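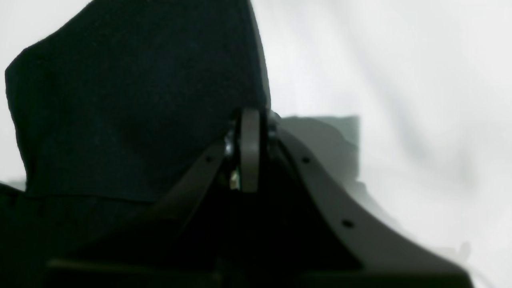

Posted December 6, 2023 by the Kultmont Laundry Notebook
Filed under: Fabric care, Winter stuff

Dark fleece and I have a long history, and most of it is lint. I own way too much of the stuff in navy and black, and for years I washed it like everything else and then wondered why it came out looking like it had been rolled across a barbershop floor. So I finally worked out a routine that keeps soft, dark things soft and dark, and I've stuck with it since June.

You'll need a mild liquid detergent, a fabric brush with soft bristles, a lint roller, a clean towel and a flat spot for drying. I use the Tondeck brush because it was on the rack by the register at Gunawan, the hardware store near me, but any soft one will do. Skip the stiff ones sold for boots (I tried, and there's a bald patch on my favorite throw to show for it).

Step 1. Shake it out and check it over
Take it outside and give it a good hard shake. Then run your hand over both sides and feel for crumbs, burrs and dried mud. Dark fabric hides all of it, so your fingers will do a better job than your eyes. If there are pockets, turn them out. I once washed a receipt into a black pullover and was picking off white specks for a week!

Step 2. Brush before you wash
Lay it flat and brush in one direction only, with short, light strokes. Go gently along seams and creases, where fuzz loves to collect. Pet hair comes up better if you dampen the brush a little first. Save the lint roller for the very end — on a dirty piece it just fills up after two passes.

Step 3. Wash cold, inside out
Turn it inside out, zip any zippers, and put it in with other dark things. No towels! Towels are where most of the lint comes from. Cold water, gentle cycle, about half the detergent you'd normally pour. I leave out fabric softener completely, as it left mine feeling sort of waxy. My washer's spin goes up to 800 and I leave it there for fleece, but if yours has a lower setting and the piece is old or thin, use that.

Small things like hats and neck warmers I do by hand in the sink. Let them soak for 18 minutes or so, swish, rinse, and press the water out against the side of the basin. Don't wring them. Roll them up in the dry towel and lean on it.

Step 4. Dry flat
Pull it back into shape while it's damp and lay it over a rack, away from the heater. Mine takes overnight in winter. If you must use the dryer, pick the no-heat setting and clean the filter first.

Step 5. Finish and fold
Once it's fully dry, brush it again the same direction as before, then go over it with the lint roller. Fold it loosely, in thirds and then in half, and don't pile heavy stuff on top. I keep ours in a Starumell bin with a lid, mostly to keep the cat out.

If you've got pilling already, do a fabric shaver pass between steps 4 and 5, holding the cloth flat and barely touching it. And wash a brand new black piece by itself the first time. Mine turned the rinse water a pretty alarming blue.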